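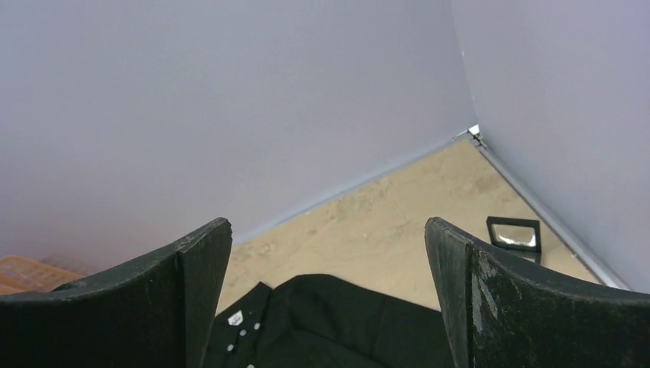
September, late evening

Week three with the arms at Stallness, and I came home wanting to write it all down before I forget how it feels!

The wrist view is up on my screen all day now. Two dark fingers, a black button-up, probably a shirt, in a heap between them, three little white buttons in a row. The right finger is scuffed pale down its inner edge and I've grown fond of it. I used to see shirts from above, 100 before lunch, and never looked at one. Now I look at the placket, the collar, where the fold goes. I could pick out a good grab point in my sleep.

Black is the hard color, by the way. The folds vanish into each other and the software from Conar has to guess. When it guesses wrong I get a chime, I click on the spot I would pinch, and off it goes. Today I had 21 chimes on my shift. In the first week I had 50 in one morning and my neck was stiff from leaning at the screen.

My hands don't hurt. I keep coming back to that. By this time of night I used to have the left one in a bowl of warm water, and tonight I made dumplings.

It isn't all rosy. The big table at the back, where we used to stand and talk and sort, is down to half its people. Two moved over to mending and one went to the Funwood site, and I miss the noise. We have been told there will be no cuts before spring, and I believe it most days. I did ask at the meeting what happens after spring. The answer was long. I'll ask again.

But the mending room is busy, really busy, with things we used to throw in the rag bin for lack of time. I sewed four cuffs this afternoon between chimes and loved it – I haven't had a needle in my hand at work for years.

Tomorrow the batch from Briem comes in, 44 sacks, mostly work shirts, and I get to teach the arm about snap fasteners. I've already been practicing on my own jacket at the kitchen table. Must remember to bring the good scissors back.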